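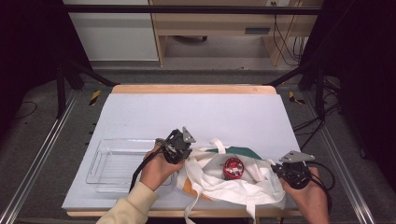 Bag unpacking task, Station 2, operator view. Posted by M_Nicholas.

Colelmont Operator Forum > Collection Practice > Bags and soft containers
Topic: Proposed revision to the bag unpacking protocol

M_Nicholas
Station lead, Colelmont
The attached still is posted for reference in connection with a proposed change to the bag unpacking protocol. I would ask all operators and reviewers at both sites to read the proposal and reply in this thread before the end of February.

The current protocol instructs the operator to begin with the tote open and its handles laid flat on the board, to hold the bag with the left gripper, and to remove the item with the right gripper and place it in the clear tray. We have 572 accepted episodes recorded under this wording. The Grecu policy trained on those episodes performs acceptably when the handles lie flat. When a handle stands up or falls over the edge of the table, as in the still, performance drops sharply. The most common failure is that the right gripper closes on the handle and lifts the entire bag.

I propose the following wording for Step 3:

"Before each episode the operator shall drop the bag onto the board from a low height and shall leave the handles as they fall. The operator shall not straighten, fold or tuck the handles before starting the recording."

I further propose that we collect 200 new episodes under the revised wording before the next training run.

Comments are invited.
Meirion Nicholas

hedetham_review
Reviewer, Hedetham
Thank you for posting this. The Hedetham review desk supports the general direction but does not support the wording as written.

Our concern is with the phrase "as they fall." Reviewers are required to accept or reject an episode against a written starting condition. Under the proposed text there is no starting condition for the handles. A reviewer could not reject an episode in which the operator had arranged the handles, as the reviewer would have no means of knowing that this had been done. The recording begins after the bag has been set down.

We would prefer a list of 4 named starting states for the handles: both flat, one raised, one over the near edge, and both inside the opening. The operator would be assigned a state by the prompt screen. Each state would then be represented in equal number and the reviewer would have something to check.

tray_left
Operator, Colelmont
I must respectfully disagree with the previous reply. I have collected under assigned states before, on the Catance drawer task, and the result was that every operator developed one way of producing each state. "One raised" became the same raised handle in the same place every time. The episodes were varied on paper and nearly identical in practice.

I would also point out that the bag in the still does not fit any of the proposed states. One handle is arched up near the left gripper and the other is hanging over the near edge. It is two states at once. A crumpled bag does this frequently.

hedetham_review
Reviewer, Hedetham
The point about combined states is accepted. The list could be applied to each handle separately. I do not accept that operator habit is a reason to abandon assigned states. Habit will be present under any wording. Under the dropped-bag wording it will merely be unrecorded.

cable_side
Operator, Hedetham
I would like to raise a practical matter that neither version of Step 3 addresses. When a handle hangs over the near edge of the table, it lies in the space where the operator's forearms and the gripper cables pass. On our station I have caught the right cable in a handle more than once. The bag then moves during the approach, without either gripper having touched it. I have been discarding those episodes. I would like to know whether that is correct.

M_Nicholas
Station lead, Colelmont
Please continue to discard them, and enter code "external contact" so that they can be totaled. An episode in which the bag is moved by a cable teaches the model that the bag moves by itself. The model has no knowledge of the cable.

If the handle moves because a gripper finger has brushed it, the episode should be kept. That is ordinary contact and we want to have it.

cable_side
Operator, Hedetham
Understood. I would ask that this be written into the protocol. At present the discard rule says only "bag disturbed," and I believe operators have been reading it in different ways.

soft_goods
Data quality, Grecu project
I have gone back through a portion of the accepted episodes in response to this thread and can confirm the last comment. Some operators have discarded every episode in which the bag shifted before the grasp. Others have kept them all. The consequence is that the set contains very few examples of an operator recovering after the bag has moved, and most of those come from the same small group of people.

I wish to raise a second matter regarding the still. There is cloth under the tote. I can see a dark green edge behind the opening and an orange corner at the lower left. Is the cloth part of this task? I do not find it in the object list for bag unpacking.

M_Nicholas
Station lead, Colelmont
It is permitted under the February addendum, which allows up to 2 additional cloth items on the board for this task. The addendum was circulated to Colelmont operators. I see from your question that it was not circulated to the project, and I will correct that today.

soft_goods
Data quality, Grecu project
Thank you. I would request that the cloth be entered in the episode record by color. Without an entry we cannot separate the episodes with cloth from those without it except by watching them.

I would also suggest some caution. White canvas on a white board is a difficult boundary for the model to find. A green or orange edge beside the bag makes it far easier. If most of the new episodes include colored cloth, we may see an improvement and credit it to the handles.

tray_left
Operator, Colelmont
That is a fair observation. I would support collecting half of the new episodes with cloth and half without, whatever is decided about Step 3.

The tray raises the same problem, in my view. It is clear plastic and the board shows straight through it. New operators regularly release the item on the rim. Could we not use a colored tray?

hedetham_review
Reviewer, Hedetham
The review desk would oppose a change of tray at this time. The clear tray is used in the other placement tasks and was selected because transparent containers are a known weakness. Replacing it because it is difficult would defeat the purpose. A release on the rim should be kept where the operator corrects it, and rejected where the item is left there.

tray_left
Operator, Colelmont
I did not propose replacing it everywhere. I proposed that two things should not be made harder in the same set of episodes. I will leave the matter there, but I should like my objection to be noted.

M_Nicholas
Station lead, Colelmont
It is noted. The clear tray will remain for this round.

I have considered the replies and offer the following revised text.

Step 3. The operator shall drop the bag onto the board from a low height and shall leave the handles as they fall. A handle may hang over the near edge of the table.

Step 3a. Before starting the recording, the operator shall select on the prompt screen the position of each handle: flat, raised, over the edge, or inside the opening.

Step 3b. The operator shall record the color of any cloth on the board. Half of the episodes in each shift shall be collected with no cloth.

Discard rule. An episode shall be discarded if the bag is moved by a cable, a sleeve or any part of the operator. An episode shall be kept if the bag is moved by either gripper, provided the task is then completed.

The reviewer will check the first image of the episode against the positions entered by the operator. This gives the review desk a written condition, although one entered after the fact.

hedetham_review
Reviewer, Hedetham
The review desk can work with this text. We maintain that assigned states would give better balance. We ask that the counts for each handle position be posted here when the first 100 episodes are complete, and that assigned states be reconsidered if any position is seriously short.

M_Nicholas
Station lead, Colelmont
Agreed. I will post the counts.

cable_side
Operator, Hedetham
One question on the discard rule. Where the sleeve touches a handle that is already over the edge, and the body of the bag does not move, is that a discard?

soft_goods
Data quality, Grecu project
I would say keep, provided the handle stays clear of the grippers. The contact is largely outside the area where the grasp takes place.

hedetham_review
Reviewer, Hedetham
I would say discard. The rule as posted names the sleeve, and a handle is part of the bag.

M_Nicholas
Station lead, Colelmont
Please discard for the present. I will raise it on the next call between the sites and amend the text if required. Operators who wear loose cuffs are asked to fasten them before the shift.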